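Cleaning the bike before it goes

23/07/2021

I said in my April post that I was going to either use the exercise bike or get rid of it. I used it for a while. Now I'm getting rid of it, or at least passing it along to my cousin in Vinstead, and before it goes it has to be clean.

I bought it secondhand for $200. The man selling it said he had paid 900 for it new, which I didn't believe then and don't believe now. I rode it most mornings through one winter, then a few times a week, then when it rained. The basement is a fine place for it. It has white walls, a blue floor and nothing to look at, so you ride until you're bored and then you get off. My longest ride was 82 minutes, and that was only because I had an audiobook with one chapter left.

I had never given it a proper cleaning. I wiped the seat now and then and thought that was enough. Then I ran my thumb along the foam on the handlebar and it came away gray, so I went up and got a rag and a bowl of warm water with a squirt of dish soap in it.

The foam is the part that takes the time. Sweat goes into it and dries there, and dust sticks to the sweat. Spraying it doesn't help much, and if you soak it, it stays damp for days. What works for me is a cloth wrung out as hard as I can wring it, wrapped all the way around the bar, squeezed and turned. Then you move over a few inches and do it again. I do the low crossbar first and work outward to the grips. 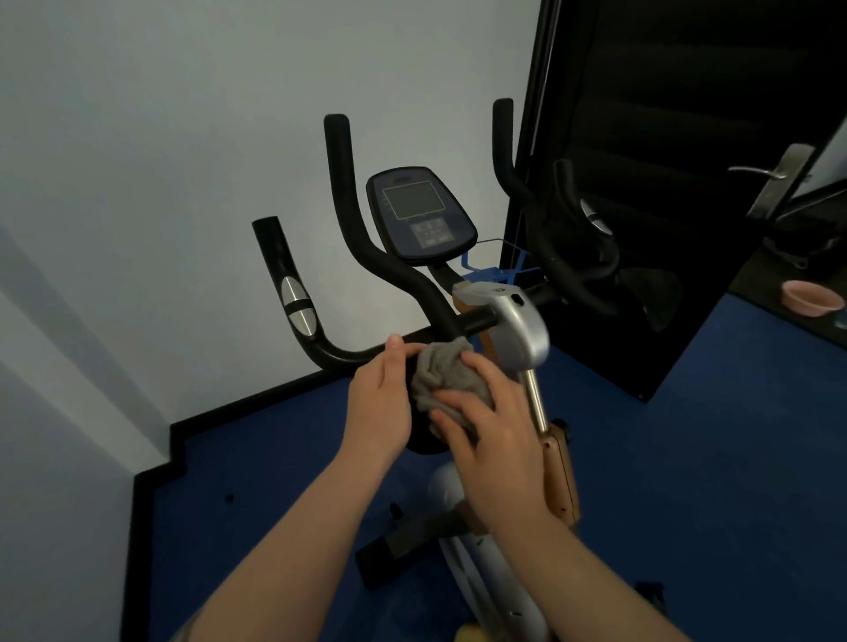

Noémie Pichon wrote in after I mentioned all this in the last newsletter: You are being too gentle with the foam. I go over mine twice, once with soapy water and once with plain, because if the soap stays in there the grips get tacky the next time your hands are warm. And do the undersides. Everyone wipes the top of a handlebar and the dirt is all underneath, where your fingers go.

She's right about the undersides. I went back and did them and had to change the water. I also did the second pass with plain water, and the foam feels less slick now, although it may need another day before I can say for sure.

Next are the pulse sensors, the shiny plates on the side grips that you hold if you want your heart rate. I never trusted mine. It once gave me a reading in the 40s while I was pedaling hard, and another time it told me over 200, so either I am a medical case or the plates were filthy. Skin oil builds up on them in a film you can't see until you tilt your head and catch the light. I use a barely damp corner of the cloth and then a dry one. No scouring pads. I scratched the chrome on a towel rail that way once and had to look at it for years.

The console gets a dry cloth only. I tried a spray on it a long time ago -- a bottle of Tikkanen glass cleaner I had under the sink -- and some of it ran down between the buttons. The button for the distance setting stuck for a week. So now I keep liquid away from it altogether and use an old toothbrush for the dust between the keys. The toothbrush is good for the end caps too. 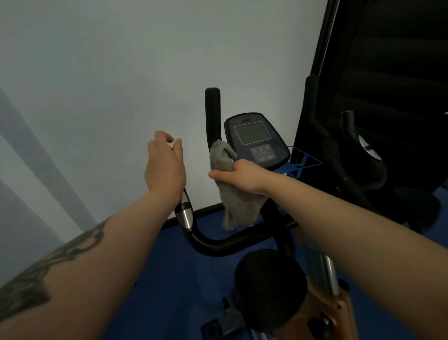
The handlebar and console on the old bike. Seat and pedals still to do.

The seat is easy. It's black and padded, and you wipe it, that's all. The seat post needs a little more attention. There was a ring of black grease on mine right where the post goes into the frame, and I took that off with a paper towel before putting a cloth anywhere near it. Grease on your good rag ends up on everything else.

Pedals last, and the floor under them after that. I keep a folded towel down while I work so I'm not kneeling on the hard floor. For the pedals I use the toothbrush again and then throw it out.

The whole job took most of the morning -- longer than any ride I ever did on it. My cousin is coming with his truck when he can get away. He wanted to pay me and I said no, then he offered me the rowing machine he doesn't use, and I said no to that more quickly.

If you have one of these and you've lost the manual, the seat height pin on mine only pulls out if you lift the seat a little first. I spent a whole summer riding it too low before I worked that out. I've written it on a piece of tape for him and I'll stick it to the post once everything is dry.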